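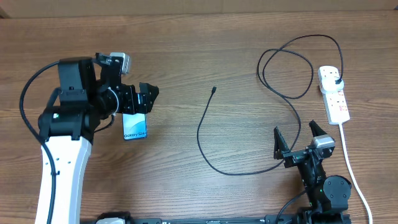 4. Does anything happen at pitch 100?

4.1 The claim

The belief we want to test is an old one and most people in the game hold it in some form. A starting pitcher is fine, then he reaches a certain number of pitches, and then he isn't. In the Clalluvau League the number is 100. Managers mention it after games, radio announcers start bringing it up an inning early, and two clubs have written it into their pitching plans. Lykkegaard's earlier paper gave the belief its strongest support. Preben Lykkegaard compared hitters' results before and after the hundredth pitch, found that hitters did better after it, and called the difference "the cliff." The word has stuck. We think the difference he found is there in the numbers, and that it says very little about tired arms.

We use the same 2498 starts he used, so any disagreement comes from how the starts are read and owes nothing to a different set of games. We did drop no starts for rain, injury or ejection, though there is a case for doing so, and we return to this in 4.4.

4.2 Who is still pitching

The first trouble is that the people throwing pitch 101 are a strange group. Most starters in the league never get there. A bad outing ends early, and a good but cautious outing ends with the manager walking out somewhere in the nineties. What remains is a mix of very good pitchers having very good days, and pitchers left in because the bullpen was used up the night before. Putting these two kinds of start together and taking an average gives a number, but it's hard to say what the number is about.

Flillska shows the problem best. Its bullpen was the worst in the league by any measure we tried, and its starters were left in to finish innings that other clubs would have handed over. A large share of the late damage in the full sample comes from Flillska games. When that club is set aside, the cliff becomes a slope, and a gentle one. Lykkegaard reports a club adjustment, but his adjustment is for the whole season's pitching quality, and it does not touch the question of when a club pulls its starter.

The second trouble is the batting order. By the time a starter gets to 100 pitches he is usually facing hitters for the third time, sometimes the fourth. It has long been argued that hitters improve each time they see the same pitcher in a game. If that is so, the hundredth pitch and the third look arrive together and will be blamed for each other's work. A pitcher who has been efficient can see the top of the order a third time well before the supposed cliff. A wild one may pass 100 while still on his second trip through. Those two kinds of start pull the explanations apart, and they are the ones we care about.

4.3 Pulling the two apart

In the full set there are 108 starts in which the pitcher went past 100 while still facing hitters for only the second time. They are ugly games, full of walks and foul balls, and we would expect a tired arm to show up in them if it shows up anywhere. Within each of these starts we compared the plate appearances just before the hundredth pitch with those just after it. We found no drop that we would be willing to defend. The results after the mark were slightly worse for walks and slightly better for hard contact, and neither difference was larger than what we got by moving the mark to other places.

That last check deserves more weight than it usually gets. We moved the supposed cliff down the pitch count one pitch at a time and ran the same comparison at each stop. If 100 were special, it should stand out. It does not. The largest drop in the sample comes at pitch 91, and we have no story for why a pitcher should fall apart at 91 and neither should the reader. With enough places to look, one of them will come out on top. Had the league's custom been to pull starters at 91, we suspect a paper would exist explaining that number too.

Sigrún Eskildsen, who read a draft of this section, objected that pitch speed does fall late in games, and she is right. Speed readings from the Flultcombe park show a steady decline from the middle innings on. But it is a steady decline. Nothing bends at 100. A slow fade is a perfectly good reason to think about a reliever, and it's a poor reason to treat one pitch as safe and the next as reckless. We would also be careful with the readings themselves. The gun at Flultcombe was replaced in September and the new one reads hotter, which makes the early part of the season look more tired than it was.

4.4 What we can't rule out

Some of this could be wrong in ways the data won't tell us. Managers see things we don't. If a manager pulls every pitcher who looks cooked and leaves in only the ones who look strong, a real cliff would be hidden from us completely, as the pitchers about to go over it would never be allowed to throw the pitch. This cuts against our reading and we have no good answer to it. It cuts against Lykkegaard's as well, since his sample was picked by the same managers.

The Zoëga fatigue score, which some clubs now use during games, does not help. It counts total pitches as one of its inputs and gives extra weight once the count passes 100. Finding that the score jumps there is finding what was put in. We asked for a version with that weight removed and were told none exists.

Starts cut short by injury also remain in the sample. There are too few past the mark to study, and we would not want anything here taken as advice about a pitcher's health over a season or a career. Our question was about results in the same game. A club may have sound reasons to hold a young starter under some limit, and those reasons would need evidence of their own, of a kind that box scores don't contain.

Figure 4. Two robot arms over a wooden tabletop.

4.5 Relievers as the other half of the choice

Even a true cliff would not settle the manager's question, which is whether the next man is better. Lykkegaard compares the late starter with his own earlier self. The manager can't send that earlier self back out.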